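Tadix Desktop Refurbishing Guide
Section 4: Fitting the processor cooler and first start

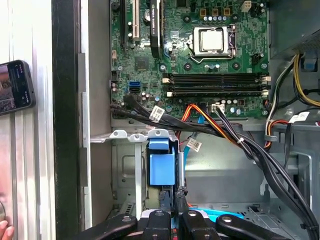 Figure 4.1 Motherboard with processor installed, cooler not yet fitted

This section covers fitting the cooler to a tower that has already been through cleaning (Section 2) and parts testing (Section 3). It applies to all towers listed in Appendix A. For small form factor cases, go to Section 5.

You will need:
Cross-head screwdriver, medium
Lint-free cloths
Isopropyl alcohol
Thermal paste (Clidard grey tube or equal)
Wrist strap
The cooler that matches the job sheet

CAUTION: Unplug the mains lead before you start. Hold the power button in for a few seconds to drain any charge left in the power supply.

4.1 Preparing the tower

1. Lay the tower flat on the bench mat with the open side facing up.
2. Put on the wrist strap and clip the lead to bare metal on the case.
3. Check that the processor lever is fully down and held under its catch. If it is not, do not press on the processor. Go back to step 3.9.
4. Move any loose cables away from the socket. Tuck them towards the drive bays.
5. Check that expansion cards are fully home in their slots. A card that has lifted at one end can stop the machine from starting.

4.2 Cleaning the contact surfaces

1. Dampen a cloth with isopropyl alcohol. Do not pour alcohol on to the processor.
2. Wipe the top of the processor until the cloth comes away clean.
3. Do the same for the base of the cooler. Old paste may need more than one pass.
4. Leave both surfaces to dry for 2 minutes.

Note: Do not touch either surface with your fingers after cleaning.

4.3 Applying paste and fitting the cooler

1. Put a spot of paste the size of a small pea in the middle of the processor. Do not spread it.
2. Line up the cooler with the fixing holes. Turn it so that the fan cable will reach the fan header without being stretched.
3. Lower the cooler straight down. If you have to lift it off again, clean both surfaces and start from 4.2.
4. Start all the fixings by hand, then tighten them a little at a time, working corner to corner.
5. Plug in the fan cable. Stefanou coolers have a longer cable, which should be tied back from the blades.

CAUTION: Stop if a fixing will not turn freely. Forcing it can crack the board.

4.4 First start

1. Connect the board's power leads, including the processor power lead.
2. Connect a screen, keyboard and mains lead. Use the screen socket on the graphics card if there is one.
3. Switch on and watch the fan. If it does not turn, switch off at once and check the cable.
4. Enter the set-up screen and open the hardware page. The idle temperature should settle at around 40 degrees.
5. If the reading passes 64 degrees at idle, switch off, let the machine cool and refit the cooler.
6. Run the load test from the bench stick for 13 minutes. Write the highest reading on the job sheet.

Note: Fan speeds below 2000 rpm at idle are normal for the larger coolers.

4.5 If the machine does not start

No lights, no fan: check the switch on the power supply and the front panel lead.
Fan turns, no picture: reseat the memory, then the graphics card.
Starts, then switches off: the cooler is not making contact. Repeat 4.2 and 4.3.
Repeated beeps: see the table in Appendix C.

Machines that still fail go on the Ziserstead shelf with a completed fault slip. Do not take parts from them until the slip has been signed off by Zaid Rizk.

Section last revised 13 Jun 2023. Paste type changed in 4.3.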